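Speaker Notes
Collecting Hand-Held Demonstrations: Progress and Practice
Jollholm Program, March 2023
Presenter: Faizal Tjoa

Slide 1. Opening
Thank the hosts at Brullarell. Questions will be taken after slide 5.

Slide 2. Purpose of the collection
The program records people carrying out everyday tasks with a hand-held gripper. The recordings serve as training examples for the Pumell policy. No robot arm is needed on site, and collection can take place in ordinary rooms.

Slide 3. Current holdings
The set contains 179 accepted sessions. Each session holds up to 35 demonstrations. A further 18 sessions are under review and should not be quoted as part of the total.
Pause here. The review figure was misread at the last briefing.

Slide 4. Site conditions
Operators work in the room as they find it. Furniture, clothing and daylight remain as they are. Strong window light is accepted provided that the finger pad can be seen clearly. Markers must be checked before the first recording of the day.
Refer to the Subramaniam checklist, second page. Copies are at the back.

Slide 5. Rejected material
Sessions are rejected for lost tracking, a blocked lens or a missing task label. Operators are told the cause in writing. Do not discuss individual operators.

Slide 6. Next steps
The target for May is 100 additional sessions, with priority given to rooms that contain hanging garments and glass walls. Funding beyond that month has not been confirmed. If asked, refer the question to the program office.

Slide 7. Closing view
Leave on screen during questions.

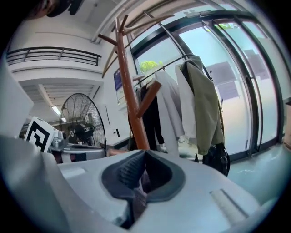 View from the hand-held gripper, with coat rack, clothing rail and glass doors.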